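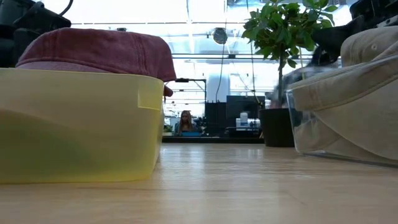
Re the Hamdan migration, quick one before I go into another meeting. Moved the last of the static sites off the old box last night, DNS is switched, TTL still at 200 so we can flip back fast if it goes sideways. Left the Kastora forum where it is for now, don't touch it. For whoever does the asset folder: open any page from the new URL, if the images come up at full size the image paths are fine. If you get the grey placeholder, clear cache and try again, then tell me.

On Mon 11 August, Silora hosting list wrote:

> Are we keeping the redirects from the old shop pages? There's
> 40 of them in the config and half point at stuff that's gone.
> Also mail. Does the contact form still go through the old
> server or the new one? Got a bounce this morning, error 508
> on the form page as well, not sure its related.

Redirects: keep all 40 for now. Yes I know. Search engines still hit them and I'd rather prune in January when its quiet.

Mail: new server. Bounce was probably the SPF record, I forgot to add the new IP. Added now, give it an hour. If it still bounces send me the full headers, not a screenshot pls.

The 508 is separate. Loop in the rewrite rules, https to www and back again. Fixed on Skustance, still to do on the other two. Same fix, last line of the htaccess, take it out.

Backups run at 20 past every hour until the old box is cancelled. Please dont upload anything big right then, it crawls.

Still need from someone: the login for the registrar. The one in the shared doc is teh old one.

Back online after lunch.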